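Forum Vie de paroisse > Liturgie et célébrations > Chanter ou se taire pendant la communion ?

clochedumatin
Bonjour à toutes et à tous,
Je me permets d'ouvrir un sujet qui revient chez nous à chaque réunion de préparation, et sur lequel j'aimerais bien avoir vos lumières, parce que je sens que l'ambiance se crispe un peu et que ça me fait de la peine. Depuis l'arrivée de notre nouveau curé, on nous demande de garder le silence pendant toute la procession de communion. Plus de chant, plus d'orgue, rien, et une simple action de grâce chantée après, quand tout le monde est rassis. Une partie des paroissiens est ravie, l'autre moitié (dont mes amies de la chorale, que j'adore) a l'impression qu'on leur a retiré le plus beau moment de la messe. Moi je suis assise entre les deux, au sens propre comme au figuré ! Comment faites-vous, chez vous ?

vieuxpsautier
Bonjour clochedumatin, et bienvenue si c'est ton premier message, je ne crois pas t'avoir déjà lue.
Chez nous on chante, et on chante depuis toujours. Un refrain court que les gens savent par cœur, pour qu'ils puissent marcher sans tenir de feuille, et la chorale prend les couplets. Je rappelle quand même que le missel prévoit un chant de communion, qui commence quand le prêtre communie et qui manifeste l'union de ceux qui s'avancent. Je le dis sans agressivité aucune, mais ton curé va un peu vite s'il présente le silence comme la règle.

Lampe_a_huile
Je ne suis pas tout à fait d'accord avec vieuxpsautier, et il me pardonnera, on a l'habitude tous les deux.
Le chant est prévu, oui. Mais entre le chant prévu et ce qu'on entend le dimanche dans bien des églises, il y a de la marge. J'ai connu une paroisse où l'on enchaînait quatre chants pour « meubler », avec guitare et synthé, et je rentrais à ma place sans avoir eu une minute pour parler au Seigneur. Le jour où l'animatrice est tombée malade et où tout s'est fait sans musique, j'ai pleuré. Vraiment. Je ne dis pas que c'est ce qu'il faut faire partout, je dis que ça m'a nourrie pour des semaines.

vieuxpsautier
Je te pardonne volontiers, chère Lampe ! Mais tu compares un silence réussi avec un chant raté. Prends un beau psaume, bien posé, à mi-voix, et on en reparle.
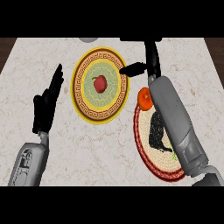
Et puis il y a une chose qu'on oublie, c'est que le silence d'une grande église n'est jamais vraiment du silence. On entend les chaussures, les enfants, la dame qui cherche son mouchoir, le monsieur qui tousse depuis l'Avent. Pour quelqu'un qui a du mal à se recueillir (j'en suis), un refrain simple aide à tenir le fil. Ma grand-mère disait que le chant lui servait de rampe d'escalier, et je n'ai pas trouvé mieux depuis.

Grainedeseneve32
Bonjour, je lis ce forum depuis longtemps sans oser écrire, alors soyez indulgents. Je suis organiste dans un petit secteur rural, avec deux clochers à faire le dimanche et un instrument un peu fatigué. Notre solution, trouvée après pas mal de tâtonnements : l'orgue seul, très doux, pendant que les fidèles s'avancent, puis je m'arrête quand le dernier est retourné à sa place et on garde un vrai temps de silence. Après seulement, un chant d'action de grâce, debout. Ça ne satisfait personne à cent pour cent, mais les reproches ont cessé, et les enfants du caté se taisent d'eux-mêmes quand l'orgue s'arrête, ce qui m'émeut à chaque fois.

porteouverte
Chez nous à Imwood (je suis expatrié, paroisse francophone toute petite, nous étions 32 à la messe de minuit en décembre) on a fait l'inverse : silence pendant la communion, parce que nous n'avions plus d'animateur, tout bêtement. Au début c'était subi. Maintenant que nous avons de nouveau quelqu'un pour chanter, plusieurs familles demandent à garder le silence. Donc je comprends les deux camps - et je crois surtout qu'on s'attache à ce qu'on a vécu.

Par contre, je voudrais dire un mot à clochedumatin au sujet de ses amies choristes. Est-ce que le curé leur a parlé avant ? Chez nous, ce qui a blessé par le passé, c'étaient les décisions apprises au dernier moment, à la sacristie, cinq minutes avant de commencer.

clochedumatin
Merci à tous, quelle joie de vous lire, je ne pensais pas avoir autant de réponses !
Porteouverte, tu as mis le doigt dessus. Non, il ne leur a pas parlé. Elles avaient répété tout un programme et l'ont appris sur place. La doyenne du pupitre d'alto n'est pas revenue depuis, et elle chantait déjà à mon mariage.

Lampe_a_huile
Oh, alors là, je range mes arguments. Allez la voir, cette dame, avec un gâteau s'il le faut. Le reste peut attendre.

Theophile_du_fond
Je vais jouer le grognon de service. On parle beaucoup de ce qui nous nourrit, nous émeut, nous aide. La liturgie ne nous appartient pas, ni au curé ni à la chorale. Si le missel prévoit un chant, on chante, et si l'on veut du silence, il est prévu lui aussi, après. Je ne vois pas où est la difficulté.

Grainedeseneve32
Theophile, sur le papier je te suis. Mais quand la chorale compte quatre voix et que la moitié de l'assemblée ne connaît pas le refrain, il faut bien tenir compte des gens qu'on a devant soi, non ?

Theophile_du_fond
Alors on leur apprend le refrain avant la messe. Cinq minutes suffisent. Mais je te concède l'orgue doux, ça doit être beau.

clochedumatin
Je reviens vous donner des nouvelles. J'ai porté un quatre-quarts à mon amie alto, nous avons parlé tout l'après-midi, et elle veut bien rencontrer le curé si je l'accompagne. J'ai aussi montré à celui-ci l'idée de Grainedeseneve, et il l'a trouvée bonne à essayer pendant le Carême. Graine, est-ce que tu improvises ou est-ce que tu joues des pièces écrites ? Notre organiste est un peu timide et voudrait savoir par où commencer.

Grainedeseneve32
Des pièces écrites, surtout des petits versets faciles, que je reprends si la file est longue. Dis-lui de m'écrire en message privé, je lui enverrai ma liste avec plaisir !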